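Demonstration by teleoperation

Demonstration by teleoperation is a method of programming a robot in which a person drives the machine through a task while its motions and sensor readings are recorded. The recordings, called demonstrations, are then used to fit a control policy that maps what the robot senses to what it should do next. The method is a branch of learning from demonstration. It is distinguished from kinesthetic teaching, in which the operator holds the arm and moves it directly.

Methods of input

In kinesthetic teaching the arm is placed in a compliant mode that cancels gravity, and the operator guides it by the wrist or the forearm. Contact forces are felt directly. The drawbacks are that the operator's body often blocks the cameras, and that heavy arms are tiring to move with precision.

In remote control the operator works through a separate device. Common choices are a six-axis mouse, a handheld tracked controller, and a leader arm, a small copy of the robot whose joint angles are sent to the larger one. Leader arms transfer joint positions without solving inverse kinematics, but they must match the follower in joint layout. Tracked controllers command only the pose of the gripper and leave the elbow to the solver, which can produce unexpected swings close to a joint limit.

Use in simulation

Either form of remote control can be applied to a simulated robot. The operator watches a rendered view and the physics engine supplies the contacts. Kitchen tasks are frequent in this work, as they combine hinged doors, shelves and small loose objects.

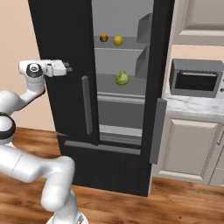
Door tasks are where I would tell a beginner to slow down, Shufen Liao remarks in the Rinside operator notes, because a handle pulled off its arc teaches the policy to fight the hinge. The same notes advise recording the door and the pick as separate segments and joining them later.

Recording

A demonstration is normally stored as a time series. Each step holds joint positions, gripper opening, the commanded action and one or more camera images. The Rinside recorder samples at 15 steps per second and limits an episode to 966 steps; longer attempts are discarded. Its Bellamy kitchen set contains 2,523 episodes, of which 100 are held back for testing.

Segments in which the operator pauses to think are usually trimmed. If they are kept, a policy that sees only the current image may learn to stop at the same place, with nothing in its input to tell it when to go on.

Reaching into enclosed spaces

Shelves restrict the directions from which a gripper can approach. The wrist must clear the shelf lip, the fingers must pass between neighboring objects, and the forearm must stay away from doors and door bins. Operators generally align the gripper outside the compartment first and then advance along a single axis. Small round objects are approached with the fingers open wide, and larger irregular ones may need a change of wrist angle.
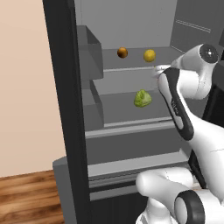

Simulated arm with its gripper at the upper shelf of an open refrigerator; two fruits above, lettuce on the shelf below.

Depth is hard to judge on a flat screen. Orner, a viewer used with the Bellamy set, adds a second view from the wrist and draws a line forward from the gripper. Headsets address the same problem but bring fatigue in long sessions.

Limitations

Policies fitted to demonstrations drift when they reach states the operator never visited. One remedy is to let the policy run, have the operator take over when it errs, and add the correction to the data. Differences between operators are a further source of error — two people may pass an obstacle on opposite sides, and a policy that averages them will drive into it. Data from simulation also carries the friction and contact settings of the engine, and may need to be mixed with recordings from a physical arm.

See also: Inverse kinematics; Leader–follower control; Behavior cloning

Comments (3)

Gustido
The recording section should say whether the action is the commanded or the measured pose. We mixed the two up in April and lost a week.

Shufen Liao
It says commanded. Measured lags by a step or two on our setup, so store both if you have the disk space.

Anonymous
Could you add something on force feedback? Leader arms with motors get one line everywhere and I can never find the details.

Contact the editors | Copyright Rinside Reference | Back to top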